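FOR RELEASE: October

Vodar opens a coffee counter in Stustgate, and I finally get to tell you about it

Stustgate, October. I've been sitting on this news since spring and I'm so glad I can let it out. Vodar, my little coffee company, is opening its second counter! We'll be on the ground floor of the Rahimi building, right by the side entrance, and we start pouring at 7 a.m. on opening day. If you've been to our first place over in Kivbridge you already know what we're like (small menu, long chats, too many kinds of cookies). Stustgate gets all of that, plus quite a bit more elbow room.

The space is 480 square feet, which sounds tiny until you've worked in Kivbridge, where two people can't pass behind the bar without one of them holding their breath. We had one simple wish for the new room: put the coffee gear out on a table where people can walk up and watch. At Kivbridge the grinder lives behind a tall counter, and for years folks have been leaning over it, asking what that noise was and whether they could smell the beans. So the new counter is low and white and plain, and the shiny stuff stands right on top of it.

I'll admit I went back and forth on the white. Coffee is messy! Grounds get everywhere, and I had a gray sample sitting in my kitchen for weeks. But we tried a white top during setup and I loved how bright it made everything, so white it is, and we've bought a frankly silly number of bar towels. 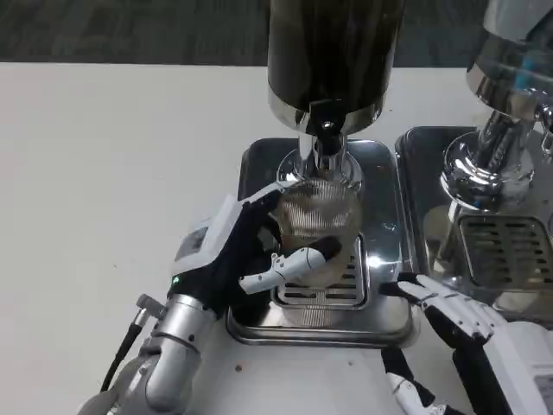 The glasses were the other thing I fussed over. At Kivbridge we use thick mugs, and they're great, they survive anything. For Stustgate I wanted glass for the short drinks, with ribs down the side, so you can see the color of your coffee and still have something to grip. We ordered 72 of them to start. They feel nice in the hand and they catch the morning light, and yes, I've been drinking my water out of one at home.

We're keeping the menu close to what you know. Espresso, a few milk drinks, drip by the cup, and the cinnamon one that people get upset about when we take it off the board. Beans will be ground for each order, so there may be a short wait when it's busy, and we'd love it if you used that time to come up to the table and be nosy. Ask us about the grind. Ask us why the drip tray gets wiped so often. Kids are welcome to look too, as long as a grown-up keeps them back from the hot end.

A huge thank-you goes to our Kivbridge regulars. Last winter we put a jar by the register and asked for spare change toward the new counter, and you filled it over and over until it came to $2,367. I couldn't believe it when we did the final count. All of it went into the counter and the shelves behind it, and there'll be a small thank-you card on the wall saying so.

On opening day the first drink is on us for anyone who brings in an old Kivbridge punch card, full or not. Punch cards will work at both counters from then on, so you can start one in Kivbridge and finish it in Stustgate. There'll be cookies out until they're gone. Parking is easiest on the side street, and the bus stops right across from the building.

Hours for the first month are 7 a.m. to 3 p.m. We may stay open later once we see how the afternoons go, so tell us if you'd like that.

About Vodar: We're a small coffee company with counters in Kivbridge and Stustgate. We serve espresso and drip coffee, and we bake our own cookies in Kivbridge every morning.

Press visits: Writers and photographers are welcome before opening. Stop by the Kivbridge counter and ask for the owner (that's me), and we'll set up a time.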